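Clallik Grocery Handling Project
Progress report to the Zúñiga Fund, second period

Summary

This report covers the second six months of the grant. The main task for the period was to move the draft handling rules from a list of good intentions to something a small lab can follow and an outside reviewer can check. The rules now exist as a working draft, version 6, and have been in use in our simulation work since March. Two items are behind schedule and are described under Delays.

Work completed

The draft has 29 rules in four sections: workspace setup, hand and arm motion, contact with packaged goods, and record keeping. Most are short. Rule 3, for example, says that a run may not start until both arms are in their listed start positions. Rule 14 says that when one arm is working among items, the other stays outside the item area unless the task sheet calls for both.

The contact section took the most time. Our first version said only that a hand should not disturb items other than the target. That could not be applied in practice. Cans and boxes on a shared surface stand close together, and a reviewer looking at a log could not tell a permitted touch from a fault. The current text separates three cases: contact with the target, light contact with a neighboring item that stays where it is, and contact that moves or tips a neighbor. Only the last is a fault. All three are logged.
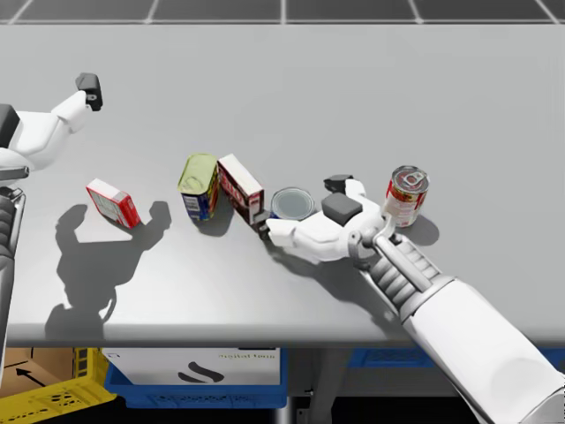 Grocery task in simulation, right hand in among the items and touching the standing box.

We also settled how to treat items that are lying down. An item on its side is legal at the start of a run if the task sheet lists it that way. If the sheet lists it as upright, the run is marked invalid and does not count for or against the controller. Before this was written down, two people scoring the same log could reach different results.

The simulated cell was built in Cirance and uses two arms over a single table. We ran 4000 trials under version 6. Each trial keeps its task sheet, contact log and the rule version it was run under. Trials from before March were run under earlier drafts. They are stored separately and are not included in the count.

Workspace checks

Section one now has a clear-table check. Before items are placed, the surface is viewed with the hands in their start positions, and the operator confirms that nothing is on it. The check is done in simulation as well as on hardware. We had cases in which items from an earlier run were still loaded under the table surface and came up when the scene reset, so the step was kept for both. The rule also requires that the hands leave the middle of the surface in view from the checking camera.
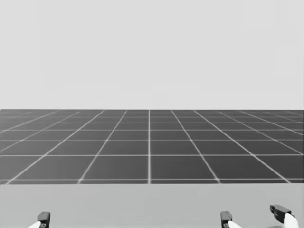

Sterideo, our partner for the hardware trials, disagreed with part of this section in its comments on the draft. Its position was that a visual check alone is too weak for a physical cell, and that the rule should also call for a reading from the table scale where one is fitted. Sterideo asked for the scale reading to be required, with no option to skip it. We have accepted the change for hardware and left it out for simulation. The new wording will be in version 7.

Delays

The operator training sheet is not finished. It depends on the final numbering of the rules, and the contact section was renumbered twice.

The hardware trials have not started. Delivery of the second arm to Sterideo moved from May to August. The trial plan is complete and has been agreed by both sides, and 12 task sheets are ready for use.

Spending

Spending is under plan by the amount set aside for hardware trials. We ask to carry this amount into the next period. No other change to the budget is requested.

Next period

Release version 7 with the Sterideo changes.
Finish the training sheet and try it with operators who did not help write the rules.
Begin hardware trials in September, starting with single-item tasks.
Have one sample of logs scored twice, by separate reviewers, and report where they differ.

The current draft and the scoring form are attached as Annex A and Annex B.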